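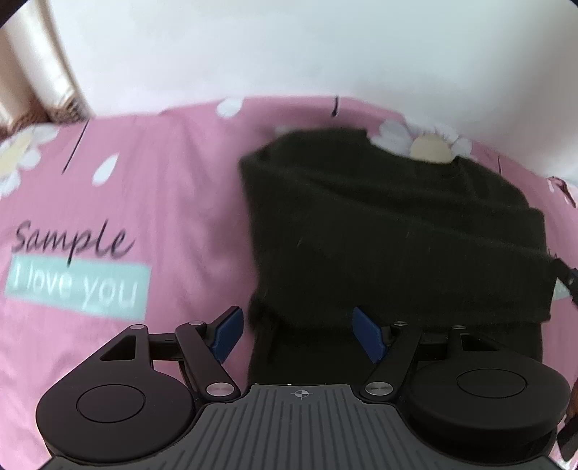 Fig. 4: Dark knit on the bed, bunched and partly folded.

Section 4. Folding knitwear for the Ludthorpe drawer insert

By now you should have the insert built and sitting square in the drawer (if it rocks, go back to Section 3 and swap the end panels round). Now for the part I like best! I fold all my jumpers on the bed, because a table is never quite wide enough for the arms. You'll want the card template from the packet and a lint roller, and ideally a cup of tea on the other side of the room.

Before you start

1. Pull the bedding as flat as you can. Lumps underneath turn into creases on top.
2. Empty your pockets and take off any rings. I snagged a lovely Margaritis cardigan that way and I'm still cross about it.
3. Roll off the fluff, going with the ribs.

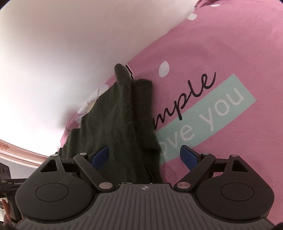
Dark knits are the ones I always leave till last, when I've got my hand in. It's much harder to see your edges on dark green or navy than on oatmeal, so I do mine over something pale or bright – dark green knit on pink, say, with white dots and lettering in the print – and then the outline is easy to follow. Check the tip of each roll as you go, and tease it straight with your fingers.

Note: don't iron the template, even on low. The coating goes sticky.

Laying out

4. Put the jumper down with the neck away from you and spread both arms out sideways.
5. Smooth from the middle outwards with flat hands. Pat it, don't drag it.

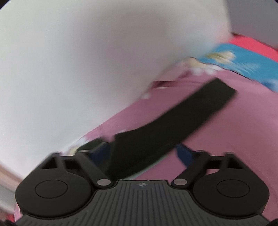
6. Lay the template in the centre, short edge just under the collar. It's 30 cm long, which suits most adult sizes. For anything bigger there's the Ulent template, sold separately.
7. Bring the left side over, then double the sleeve back down so it runs alongside the body. Same again on the right.

Caution: never pull on a cuff to get it to lie straight. Wool remembers, and you'll end up with one arm longer than the other (ask me how I know).
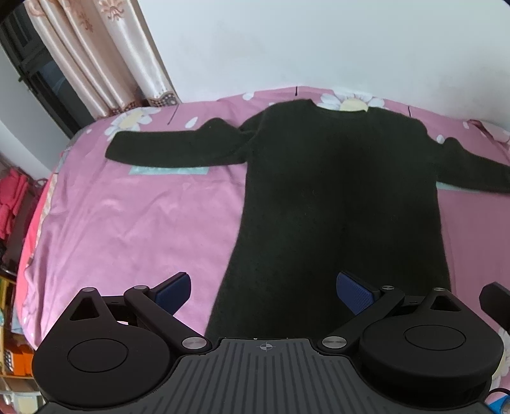

8. Slide the template out from the bottom, keeping one hand on top.
9. Fold the hem up to the middle, then once more to the collar. Very chunky knits only want the one fold.
10. Stand it in the insert with the fold facing up.

If it flops over, the row is too empty. Move the divider in a notch, or tuck a scarf in beside it. Vilja Laaksonen at the Erkesberg shop uses rolled tights for this and I've copied her ever since.

Refold everything in July when you air the drawer. Spare dividers are part 177, and the clips are part 512.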